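Open day at the Torvik pumped storage plant

July 30, 2023

I have wanted to get inside a pumped storage plant ever since I started writing about grid balancing, so when Torvik opened its gates I signed up the same morning the form went live. They took 100 visitors, split into groups of 20, and I got the early slot with Liv Haugen as our guide. She runs the control desk on the night shift and clearly loves the place!

You go in by minibus, down a tunnel that drops 471 feet below the car park. It smells of damp rock and machine oil, and my glasses fogged up the minute the doors opened. Then you come out on a balcony above the turbine hall, and everybody in our group went quiet for a bit. 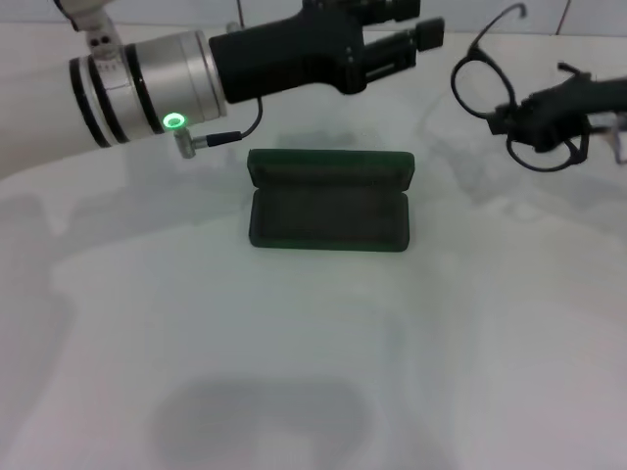

Liv explained the daily rhythm. When power is cheap, mostly at night and on windy afternoons, the plant pumps water from the lower lake to the upper one. When people come home and start cooking, the water comes back down through the same machines and they turn into generators. I knew this on paper, but hearing a unit change over while you stand on the steel grating is something else. The floor hums first, then your teeth do.

Cosmin Cârstea, who plans the maintenance, took over for the second half and let us walk right around a spare runner they had lifted out onto a stand. He pointed out where the metal had pitted (cavitation, mostly from running at part load) and was very frank about how much more often the units start and stop these days. When he joined, a machine might start twice a day. Now the market calls on them at all hours, and the seals and bearings wear faster. I could have listened to him for another hour. 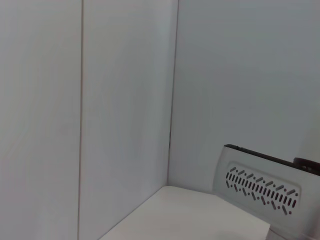
Lunch was fish soup in the canteen, and after it came a talk from Gifty Asamoah on how the plant sells its power. She drew the evening price curve on a flip chart and then drew it again as it looks on a sunny weekend in spring, with the big dip in the middle. Someone asked if batteries would put Torvik out of work. Her answer was that batteries are great for the first hours and the lakes are better for the long dull stretches, and that she would happily have both. There was a lot of nodding, and a long argument at my table about transmission fees.
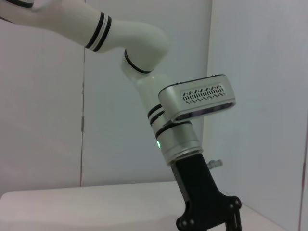 White arm with black bands

If you want to go, the next open day is in September. Bring a sweater and proper shoes, and ask for the early group, as the later ones missed the changeover. The walk up to the top lake isn't part of the tour, but the path starts behind the car park and the view of the dam is well worth the climb.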